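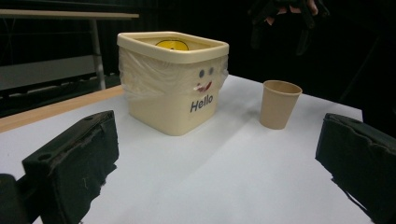 Wann muss der Belag auf den Greiferfingern gewechselt werden?

Wir wechseln ihn, sobald der Finger einen leeren Pappbecher beim Anheben verdreht, spätestens aber nach 1.000 Griffen. Die Optik des Belags ist dabei ein schlechter Ratgeber, dazu gleich mehr.

Abb. 3: Handgreifer der Zelle Cedier am Prüftisch, Polster an den Innenseiten beider Finger deutlich abgenutzt. Prüfobjekte: cremefarbener Behälter mit Aufschrift »Hello« und Pappbecher.

4.2 Wartung der Fingerpolster

Ich gebe zu, dass ich diesen Abschnitt ursprünglich auf zwei Sätze zusammenstreichen wollte. Polster runter, Polster drauf, fertig. Dann kam der Dezember, und wir haben in Nillthorpe fast den halben Monat damit verbracht, einem Fehler nachzulaufen, den wir zuerst in der Kalibrierung und danach in der Software vermutet hatten (Christos Kouris hat in der Zeit den kompletten Treiber neu geschrieben, der jetzt immerhin sehr schön ist). Schuld waren die Polster. Also doch ein eigener Abschnitt!

Zum Aufbau: Cedier arbeitet mit zwei Fingern, die parallel schließen. Auf jeder Innenseite klebt ein schwarzes Polster, das wir als Plattenware von Rustusell beziehen und selbst zuschneiden. Abb. 3 zeigt ein Paar, das für den Verschleiß bei uns ziemlich typisch ist. Die Unterkanten fransen zuerst aus, dort hängen einzelne Fasern und Fetzen herunter, während die Fläche darüber eher rau und knittrig wird. Ich hatte diese Fransen lange für das eigentliche Problem gehalten und sie mit der Nagelschere abgeschnitten. Gebracht hat das nichts, außer dass danach überall schwarze Krümel auf dem Prüftisch lagen.

Entscheidend ist die Klebung. Löst sich das Polster auch nur in einer Ecke vom Finger, wandert es beim Zugreifen ein kleines Stück mit, und das Objekt dreht sich. Bei einem starren Behälter merkt man davon kaum etwas, beim Pappbecher sofort. Deshalb gehören beide Sorten in den Prüfsatz, und deshalb prüfen wir den Becher grundsätzlich leer.

Der Wechsel selbst läuft bei uns so: Strom weg, Finger ganz auffahren, altes Polster mit dem Kunststoffspachtel von oben nach unten abziehen. Bitte kein Metall nehmen, wir haben uns damit einen Finger verkratzt und durften ihn neu planen lassen. Klebereste gehen mit Isopropanol ab, aber man muss wirklich Geduld haben, gerade in den Ecken. Dann das neue Polster ohne Zug auflegen und die Finger über Nacht mit leichtem Druck auf einem Holzklotz schließen. Gaspard Le Goff schwört auf eine Variante mit Schraubzwinge, bei mir sind die Kanten damit jedes Mal herausgequollen.

Nach dem Wechsel fahren wir 200 Probegriffe, abwechselnd auf Behälter und Becher, mit leicht verschobener Startposition. Mit den alten Polstern waren davon im schlechtesten Durchlauf 94 ohne Verdrehung, mit frisch geklebten blieben noch 11 Fehlgriffe übrig. Die meisten davon gingen auf einen einzigen, schon etwas weichen Becher zurück, den wir aus Sparsamkeit zu lange benutzt hatten. Ich habe sie trotzdem in der Auswertung gelassen.

Offen ist noch, ob der dünnere Schaum, den wir für die Schwesterzelle Fleury gekauft haben, länger hält. Er lässt sich angenehmer schneiden, klebt aber nach meinem Gefühl schlechter, und einen vollen Zyklus über 1.000 Griffe hat er bisher nicht hinter sich. Die Zwischenstände führen wir im Wartungsbuch der Zelle, zusammen mit der Chargennummer des Klebers, die ich anfangs leider nicht notiert habe.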